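Siltwood Floor Care Kit: Data Card
Supplied by Denine. Card version of 20 July 2026.

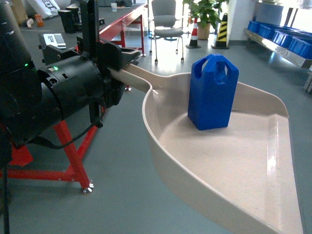 Who is the kit intended for?
The kit is intended for workshops and teaching laboratories that already operate a robot arm and wish to assign routine floor work to it. Purchasers are expected to have a trained operator on site.

Contents of the kit
The kit comprises a set of control files, a printed setup guide, and 1485 recorded task runs. Each run contains joint positions, gripper state, and camera video. The arm is sold separately.

Tasks covered
Runs are grouped under 4 headings: grasping a dustpan by its handle, carrying an object in the scoop, emptying the scoop, and returning the dustpan to its place. Runs that ended in a dropped object are kept in the set and labeled as such.

Recommended use
The supplied settings apply to loads of up to 500 grams. Liquids, broken glass, and hot items are outside the scope of the kit. Floors should be level, and people should remain outside the marked work area while the arm is moving.

Known limits
Of the recorded runs, 77 lack complete gripper data and should be excluded from training. Performance on carpet has not been assessed.

Maintenance
The next release is planned for November. Technical questions should be addressed to Mayu Iwasaki, and licensing requests to Paraskevi Stamatopoulos.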